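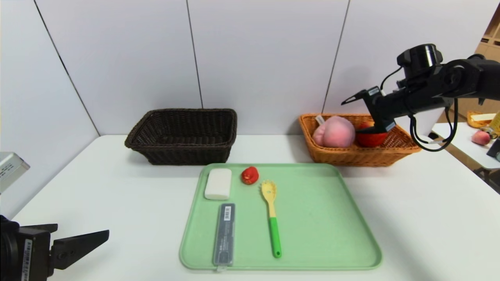 Unit 3: Pacing and Drafting in Road Races

Read this before the April lab. Instructor: Hideaki Sakamoto.

3.1 Air resistance

On flat roads, most of a rider's power goes into pushing air. Drag force rises with the square of air speed, so the power needed rises with the cube. A small gain in speed near the end of a stage is expensive. A headwind counts as air speed even when road speed is low.

3.2 Riding in a group

A rider on a wheel meets slower air and needs less power to hold the same speed. The saving depends on the gap, the wind angle and the size of the rider in front. In a crosswind the sheltered spot moves to the side, and the line fans out across the road — the echelon. Once the road is full, riders at the back get no shelter and gaps open.

3.3 Worked problem

The Selbridge circuit is 16 km long and is ridden 3 times. A lone rider leaves the group at the start of the last lap with a lead of 63 seconds. The group covers the last lap at 48 km/h.

Group time for the lap: 16 / 48 h = 1200 s.
Time allowed for the lone rider: 1200 + 63 = 1263 s.
Lowest average speed to stay clear: 45.6 km/h.

Repeat with a group speed of 50 km/h. State your answer to one decimal place.

3.4 Terms

Lead-out: a teammate rides hard in front of the sprinter and pulls off near the line.
Bridge: to cross a gap from one group to another.

Related handouts
Unit 2: Gearing and Cadence
Unit 4: Climbing at Toscombe
Lab sheet: Skernham Time Trial

Back to top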